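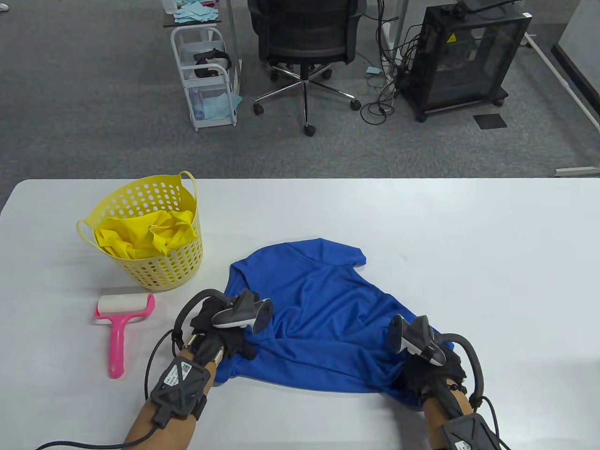

Visit to Rurketico, Cliltholm, 12/06/2018

The firm opens its building twice a year, in January and in summer, and I had missed the January one. I run the laundry side of a small hotel group, so my interest was narrow. I wanted to know whether there is a machine I could buy, now or soon, that will fold clothes, and if there isn't, how far off it is.

Cliltholm is a business park on the edge of town. The 7 bus goes from the station and stops at the gate. There is parking but it was full by ten. Visitors sign in at the front desk, get a sticker and wait in a room with coffee until there are enough people for a group. Ours was mostly people from the trade: two from a care home, a man who repairs tumble dryers, several students, and a couple who had come for the free lunch and said so.

Hussam Chidiac took us round. He has worked on folding for most of his time at the company and was willing to answer anything except questions about money.

The first stop was the sorting line, which is the part Rurketico already sells. Mixed items come up a belt, an arm lifts one at a time, and it goes into one of several bins by type. The arm is a standard industrial one and the clever part is deciding where to grab. It did well with towels and pillowcases. With tights it did badly, and twice it lifted two socks as one. Hussam said the customers who have it keep one person at the end of the line to put right what it gets wrong, and that this person used to be three people. The dryer man asked what happens with a duvet cover that has swallowed the rest of the wash. The answer was that a person has to pull it out.

The second stop was folding, and this was what I had come for. Most of us expected to see a robot doing it. The work at present is largely done by people, at a white table, with a basket of clothes and a lint roller beside them. They wear gripper devices on their gloved hands and a tracker on each wrist, and they handle the clothes through the grippers as a machine would have to. The movements are recorded and used for teaching. A blue T-shirt was what they were on when we got there, one of the thin, slightly shiny sports kind.

I asked why they start with something so awkward. A cotton shirt would stay where you put it. Hussam said they had done cotton first and had got fairly good results, then found that a method which worked on cotton fell apart on anything slippery. Sports fabric slides off itself. It also comes out of the basket in a twist, and the machine has to work out which bit is a sleeve and which is the hem before it can do anything useful. People do that by feel and by giving it a shake. Shaking is hard to teach. The arm can shake, but it doesn't know when it has shaken enough.

They let visitors try a pair of the grippers at a separate bench. I would recommend this to anyone who thinks folding is simple. I have folded for a living and I could not get a plain tea towel square. You lose all the small movements of the fingers, such as sliding a thumb under an edge or rubbing two layers apart. One of the care home women got the knack much sooner than I did. She stopped trying to pick things up properly and just pinched and dragged.

After that we did see a robot fold. It has two arms and stands behind a screen. It was given T-shirts one at a time, laid flat by a member of staff, and it folded them neatly enough for a shelf. I would have accepted most of them. Then it was given one in a heap. It picked it up, put it down, turned it, picked it up by the collar and ended with something like a parcel. It was slow. I timed nothing, but one of my staff would have finished a good stack in that time. A second attempt from a heap went better and got some applause.

There was a wall chart of test results near the door. In the last round they had run 800 garments from a heap, and 587 had been passed as acceptable. The round before was the same size and had 517 passed. I asked what acceptable meant and was shown a sample. It would do for my own drawer at home. It would not do for a guest room.

Lunch was sandwiches and was fine.

In the afternoon there were stands from two other firms. MacDonald make trolleys and had brought one that follows a member of staff down a corridor and stops when they stop. It is not a robot in the way most people mean it, but of everything I saw it is the thing I would have a use for tomorrow. It carried a full load of linen over a door strip without trouble. It needs a wide corridor to turn, and ours are narrow on the top floor.

Bindix had a bin system that tells you when it is full. I could not see the need. You can look in the bin.

At the end there was a question session with Hussam and two of his colleagues. Someone asked when a household would be able to buy a machine that takes washing out of the basket and puts it away folded. None of them would give a year. One of the colleagues thought hotels and hospitals would come well before homes, because they have a lot of the same item in the same size. Hussam agreed and said flat linen was nearly there already, which matches what I know, as machines that fold sheets have been around a long time. Clothes are the problem. Children's clothes were mentioned as worse still, on account of the size and the poppers.

My own view for anyone in the same line of work: sorting is worth a look if you have the volume. Folding of mixed clothes is not ready and I would not put it in a budget. I have asked MacDonald for a price on the trolley and for the turning width in writing.

The next open day is in January. Places are free but have to be booked through the front desk, and closed shoes are required on the sorting floor.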